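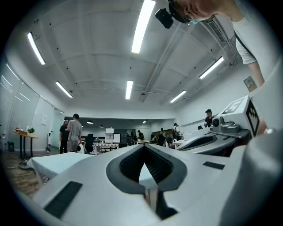

So, the lights! I know, I know, I've written about the lights in this newsletter before, and a few of you have told me you'd be happy never to read the word "ballast" again. But we're finally at the other end of it and I want to get it all down while I still remember what we did and what it cost.

For anybody new to the list, I'm talking about the upstairs workroom at the Mikell building, the one with the white ceiling and the beams. When we first moved our things over from Jistville, the ceiling was a kind of tobacco color. I thought it was charming for a week. Then I tried to thread a needle in there at four in the afternoon in the middle of winter and stopped thinking it was charming. We painted it that same spring, beams and all, plain flat white, and I still say that was the best thing we've done to the place. Half of what makes a room bright is the stuff the light bounces off. If you've got a dim room at home and you're about to run out and buy lamps, go look up first. It might just need a coat of paint.

The beams are what made everything else complicated. They cut the ceiling up into shallow panels, and you can't just run a fixture wherever you'd like it. My original plan (drawn on the back of a seed catalog, still on my fridge) had everything in tidy rows straight over the tables, and the electrician looked at it for a good long while and then asked me if I'd noticed the beams. I had noticed the beams. I had not drawn the beams. So we sat down together and did it again with the beams in it, and the second plan was better anyway.

We stayed with fluorescents. I got more mail about this than about anything since the parking, so let me explain myself. I did look at LEDs. A supplier in Druvthorpe was kind enough to lend me one for a weekend, and it was a lovely light, very crisp, and then I saw what it would run to for the whole room and I drove it right back on Monday. Maybe in a few years! Prices keep moving. For now we have long tubes, they're bright, they're even, and I know how to change one without calling anybody.

The bill came to $1292, and that covers the fixtures, the tubes, the wiring and a new switch by the door. I'd put aside a little more than that from the May plant sale last year and the calendar money, so nobody's dues are going up. What was left over bought a decent stepladder, which we badly needed. The old one had a wobble in it that I'd been pretending was fine.

Now the color of the tubes, which I got wrong the first time. I bought warm white because that's what I have in my kitchen and I like my kitchen. In the workroom it made everything look like weak tea. Navy thread and black thread were the same thread. One of the quilters picked out an entire border by that light and took it home and it was green. We swapped for a cooler white after that and kept the warm ones in the hall closet, where they're perfectly nice for anybody who wants them for a garage. They're four-footers, in the Fujimoto box on the bottom shelf, please just take them.

With the cooler tubes you can really see what you're doing. I do a lot of close work with small parts and tiny screws, and I used to bring a clip-on desk lamp from home and then fight with its cord all evening. It's been in the trunk of my car since we finished. The shadows are so much softer, too. With the old setup there was a single fixture in the middle, so whoever leaned over the table was leaning into their own shadow, and everybody ended up working at a funny slant with one elbow out. Now there's light coming down from several directions at once and you can put your head right over your work.

There is some glare, I'll admit that. If you're using anything shiny, glossy plastic or glass or a nice dark enamel, you'll get bright streaks across it from the tubes. Turning the piece a little usually does it. I've also been laying down an old gray towel under my things, and it helps more than you'd think. If the brightness bothers your eyes, tip your chair so you're facing the table and not the ceiling (I said that to somebody last week and got a look, but try it, the chairs by the wall tilt back a lot further than you realize).

A few housekeeping bits while I'm on the subject.

The new switch is in two halves. The left half does the side by the door and the right half does the rest. Both off when you leave, please. I came in one morning and it was lit up like a ballpark.

Give the tubes a minute when it's cold in there. They flicker and sulk a bit and then they settle. If one is still flickering after ten minutes, stick a note on the door and I'll get to it.

Please don't hang anything off the fixtures. I found a loop of yarn up there and I am not asking any questions.

Dead tubes don't go in the regular trash. Stand them in the tall carton behind the closet door and I'll run them over to the county drop-off in Jistville whenever it's full.

And the paint! We've got most of a can of the ceiling white left, and one of the beams has a scuff on it from when we carried the big table in. I'm going to do it on a weekday morning sometime soon, so if you smell paint, that's me. If somebody tall would like to save me going up the new ladder, I'll bring coffee and those lemon bars.

Next time I'd like to talk about the floor, so start saving up your opinions. I already have mine.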